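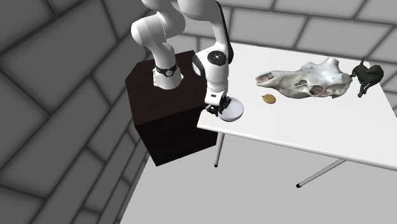 The simulated arm at the bowl, with other objects on the table.

Call for participants: judging robot grasps in simulation

The Ladik group is looking for people to take part in a study on how well simulated grasping predicts grasping on a real arm. The work is part of the Zuvovton project.

In an earlier round we trained a grasping method entirely in simulation and then ran it on hardware. It did well on bowls and other plain shapes and badly on objects with uneven outlines. Our automatic score missed most of those failures. People watching the same clips picked up many of them, and we now want to measure this properly.

What you will do
You will watch 188 short clips of simulated grasps and rate each one on a scale from 1 to 9. You will also mark the moment at which you became sure of your rating. There are 2 sessions, both in our lab in the Mertens building. Clips are shown in a different order to each person.

Who can take part
Adults with normal or corrected eyesight. You do not need to know anything about robots. If you took part in the earlier round, please do not apply again.

Payment
We pay 17 pounds per session, at the end of each session. Travel costs are not covered.

Dates
Sessions run throughout June, starting at 10 am or 2 pm.

How to apply
Fill in the form on the Plamaline sign-up page and choose two session times. You may withdraw at any point and ask for your ratings to be deleted.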